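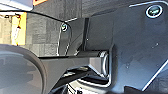 Wondthorpe Student Project Reports, Issue 207, July 2018

Looking After One Arm: Setup, Cable Care and Gripper Checks on the Closet Cell

When our group picked a topic in February, most of us wanted to write about teaching the arm to handle clothes. Our advisor, Shirley Wainwright, let us talk for quite a while and then asked who was going to keep the gripper tight and the cables out of trouble while all this teaching went on. So this report covers the upkeep side of the closet cell - how we set it up, what came loose, what we changed, and what we would hand over to the next group. Declan Lockwood and Reece Bellamy are writing up the motion part separately, and I'd encourage anybody who enjoys this one to go and find theirs too.

The gripper

Almost all of our trouble lived in a very small area. The gripper has a big flat dark plate on one side, with a round screw head set into a recess near the top, and next to it an angled bracket with a much smaller screw near its tip. Between the two there's a narrow gap, and just beside the plate is the round pivot where the arm of the linkage comes in. It's a lovely bit of machinery to look at up close, but getting a driver into it is another matter!

The small bracket screw was the one that kept backing out. We first noticed it after 216 open-and-close cycles, when the fingers stopped closing the same way twice in a row. We tightened it, felt very pleased with ourselves, and had it loose again before the next session was over. Ihor Bilyk suggested cleaning the threads properly before using thread locker (we had skipped that the first time, and I'm a little embarrassed to put it in writing). After cleaning, we let the compound cure overnight and put a paint mark across the screw head and the bracket so that any turning would show. The repaired joint then ran for 788 cycles without the mark moving, and we ended the test there.

The big screw never gave us any problems. We still check it every time the small one gets checked, and we wipe down the pivot with a dry cloth, as lint from knitwear does collect on moving parts. 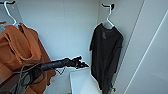 Leen Zein, student author and maintenance lead, Closet Cell Project

Cables and reach

The working space is a narrow white closet with clothes on hangers, and the arm has to come in past whatever is hanging on one side to get at the other. With the burnt-orange garment on the left and the black t-shirt on the right, the forearm crosses right in front of the orange one, and the cables run along its lower section in loose arcs. Those arcs were the second thing we had to think hard about. Make them too tight and the connectors get pulled when the wrist turns. Leave them too loose and you have a loop hanging out there, ready to hook a sleeve or the corner of a hanger.

We settled on some slack near the base and soft ties farther up, and we moved the first tie 200 mm back from the wrist so the gripper could turn freely. Before each session, one person moves the arm slowly through its full reach with nothing in the fingers while a second person watches the cables only. It sounds fussy, I know, but Reece caught a snag this way in our first week, and the connector came through it fine.

There is a small green light on the underside of the gripper as well. Our checklist asks for it to be lit before the first move and looked at again after any cable has been touched.
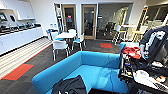
Lounge and kitchen area, with the equipment cart to the right of the sofa.

Working out of a cart

The cart deserves a section of its own, and a slightly apologetic one. Cables, small black parts and general odds and ends all ended up together on it, and more than once we spent longer hunting for a driver than using it. Declan drew up a plan with one tray for fasteners, one for spare cables, and a place for cloths. We kept to the fastener tray pretty faithfully. The other two are still more of a hope than a habit.

For the next group

Please keep the log going, even on days when all you write is "checked, fine." Clean the threads before the thread locker goes on. Renew the paint mark whenever the bracket comes off, and power the arm down before a hand goes anywhere near that gap by the pivot. The spare bracket screws are in the fastener tray, in the bag marked Husau, and Shirley has the key for the cabinet where the thread locker is kept.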